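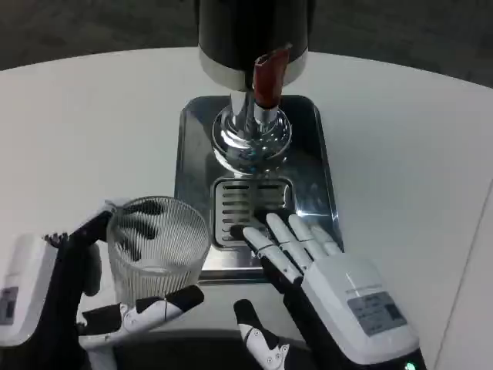

I finally gave in and bought a drink dispenser for the February potluck, and I'm a little in love with it! It's the kind with a black tank and a bright red tap handle, so even my uncle should be able to find it. Hanane Naciri is making her mint lemonade again - double batch this time, please, Hanane - and Tomás Teixeira has promised iced tea. We could still use ice and a few more glasses (the ribbed ones are my favorite). If you have any to lend, drop them at my place before the potluck.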